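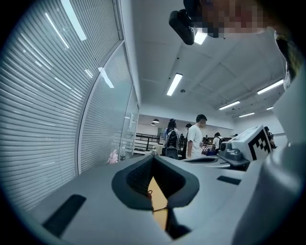
Filed under: Desk Life, Small Complaints

I have opinions about blinds now. White ones, horizontal, the kind every office in Evcombe seems to have bought in the same week. Ours have two settings, dentist and cave, and Concetta Caputo prefers cave. So we keep them shut and run the tube lights all day, even in January, when we could use the sun.

The window ledge has become storage. I moved my things off it once and they were back by lunch. Tiziana wants a plant there next. It'll need to like fluorescent.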